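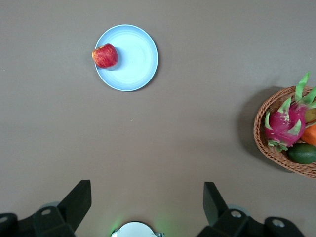 The Apple Shift

I worked the apple shift at Pronanent the autumn I turned fifty-three. It paid by the run. You sat in a booth in the Vukcombe building with a pair of handles, and across town an arm did what your hands did. You picked up the apple, you put it where the card said, and you pressed the pedal. Then somebody on the floor set it all out again.

They wanted 499 runs from each of us by the end of September. The card for my table said PLATE TO BASKET. I had a blue plate, an apple, and a basket with fruit in it already, a dragon fruit sticking up out of the pile like a bad haircut.

The first 300 I did fast. Close, lift, across, open. The supervisor at Kaden, who bought the runs, sent back a note. Too clean, it said. Please vary your approach.

So I varied it. I came in from the left and from high up. I thought about how my mother put fruit away, which was slowly, turning each piece over to look for the soft spot. I started doing that. I would lift the apple, turn the wrist, look at the underside on my screen, then carry it over. It cost me five seconds a run and I got paid the same.

I finished on a Friday. They gave me a form to sign and a bus voucher.

That winter my sister had her hip done, and the rehab place had one of the new arms in the kitchen, on a rail over the counter. It was putting the shopping away. I stood in the doorway with my coat on. It took an apple off a dish and lifted it. Then it stopped and turned its wrist over, the whole way, and held it there.

"It always does that," the cook said. "We've had a man out twice."

"What did he say?"

"He said it's not a fault he can find."

It turned the apple back and put it in the bowl with the others. There was a bag of them. I pulled out a chair and watched it do thirteen.

3 comments

piras_reader
My dad turned every tomato over like that. Good one.

holloway77
Would they really pay by the run? Seems low for the booth work.

mossgate
I wanted to know what the sister made of it.

Back to top | Contact | © Piras Short Fiction. Stories remain the property of their authors.

We use cookies to remember your reading settings. Accept | Manage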